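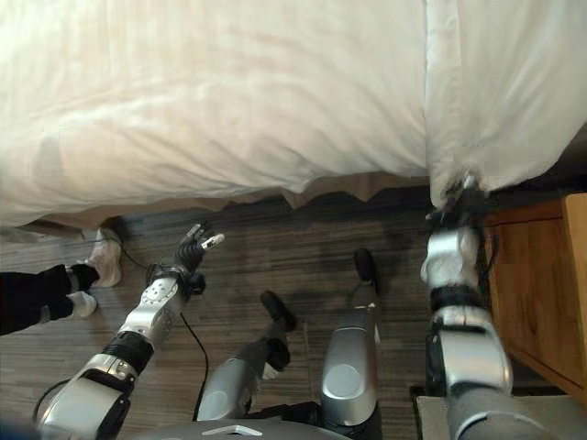
4. Working rules for shared rooms

Figure 1. The humanoid at the bedside, right hand closed on a corner of the white bedding and left hand open near the bed skirt.

Before we come to the measurements in Section 5 we would like to spend a little time on the rules under which the bed-making work was carried out. Papers in our field tend to pass over this part in a line or two, and we have often wished, when trying to repeat somebody else's work, that the authors had been a bit more generous with it. The rules below were drawn up by Lwazi Ngcobo and Vilém Trnka, first on a single sheet of paper and later as a proper document, and the version we describe is the one dated 28/08/2026. We call it the Tranthorpe rules, after the guest house in which most of the sessions took place.

4.1 Where people stand

Our first draft asked everyone to stay 2 metres from the robot whenever its motors were live. It was a sensible distance on paper and a hopeless one in a bedroom, where the bed takes up most of the floor and the person minding the robot ends up in the corridor, peering round the door. The present rule allows one person, whom we call the minder, to stand beside the bed while the robot works. In Figure 1 a person's feet can be seen at the far left, one of them right up against the bed skirt, on the side of the open hand and well away from the hand that has hold of the bedding. We ask minders to keep to that arrangement as far as the task allows: stand on the side of the idle hand, and if the hands are going to swap roles, stop the robot, walk round, and start again. It is slow, and our minders grumbled about it a good deal during the first week, but we have kept it.

Minders wear closed shoes with a flat sole and nothing that dangles from the neck or wrist. Long trousers are fine provided they do not trail. The stop button is carried in the hand, never in a pocket or on the mattress, and the minder has no other job. Notes are taken by a second person in the doorway.

4.2 Holding and letting go

Cloth is a kindly material in most respects, and it is easy to become careless with it. A gripper closed on a sheet is joined to the whole bed, though, and a robot that steps back without letting go may pull itself off balance or drag the bedding down with it. For this reason the rules treat a closed hand on fabric as a separate working state, with its own limits. While either hand holds cloth, the feet may move only one short step at a time, the pulling force at the wrist is limited to 20 newtons, and a grip may last no longer than 8 seconds before the controller has to either finish the motion or open the hand.

We should say a word about what the fingers take hold of. The corner in Figure 1 is bunched to a narrow point in the gripper, low down and close to the floor, and a grip like this one is allowed under the rules so long as the robot lifts before it pulls. Dragging sideways from a low grip is not allowed. The cloth can pass under a foot, and with both feet near the bed there is very little room in which to notice it. The other hand should be kept open and clear of the bedding until it is called upon. A bed skirt in particular is to be left alone - it is gathered, it is usually fixed under the mattress, and a finger caught in it is a nuisance to free.

4.3 Cables and the floor

Of all the rules, the ones on cables were rewritten most often. Two black cables appear in Figure 1, one hanging from the left wrist and curving across the floor, the other lying along the floor by the minder's shoe. Under the present wording any cable on the floor must be looked at before each run and again after each step the robot takes, and the minder calls out "clear" before the next step may begin. Vilém Trnka argued for routing everything overhead, as was done in the Stundano kitchen work, and for a fixed laboratory we agree with him entirely. In a borrowed room with a low ceiling we found it could not be done without drilling, so we settled for the calling out.

Furniture close to the bed gets its own short rule. Nightstands stay where the household keeps them, as moving them would make the room easier than the rooms we hope to work in, but their tops are cleared and the elbow on that side is held to a lower speed.

4.4 Keeping the record

Each run is logged with the name of the minder, the limits in force and every use of the stop button, including the ones that the minder later felt were unnecessary. We were firm on this last point. A minder who expects to be teased for stopping too early will sooner or later stop too late. The logs are kept for 3000 days on the Prarnow server, and the form itself is adapted, with thanks, from one used by the Baláž group for their lifting trials. We plan to go through the whole document again in December, and would be very glad to hear from anyone who has tried similar rules in a smaller room than ours.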